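Grant Reports | Community Projects

MacAulay Hall Repair Project: Second Progress Report
April — by Wayne Ross 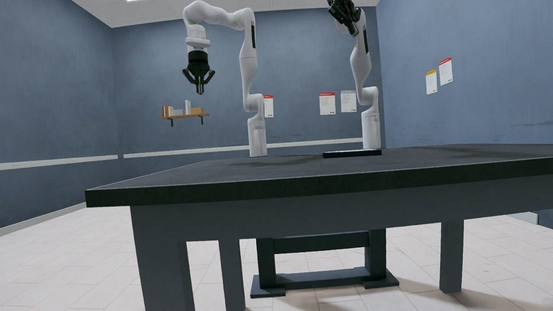
Rendered view: dark table with a black front edge, white arms behind.

Work on the hall has moved along since our first report. The old roof over the main room is off and the new one is on, apart from the flashing at the north chimney. Pister, our roofing contractor, lost 9 working days to rain and has not charged us for them.

Once the ceiling was open we found two rotted joists above the kitchen. Both were replaced. The extra lumber and labor came to $1000, which we took from the contingency line. No other line has changed.

Feltex delivered the insulation in one load, 145 rolls in all. The main room and hallway are finished. The kitchen has to wait for the electrician, who is still tracing the old wiring behind the stove wall.

The Visow windows are the one real delay. Two came with the wrong sill depth and went back. The supplier has agreed to cover the freight but has not given us a new ship date — I call them every week. Until the windows arrive, those openings stay boarded and the plaster work on that side is on hold.

The senior lunch is still meeting at the library and can stay there through the summer. We are not asking for more money at this time. Receipts for the roof and the joists are attached, and the insulation invoice will follow when the kitchen is done.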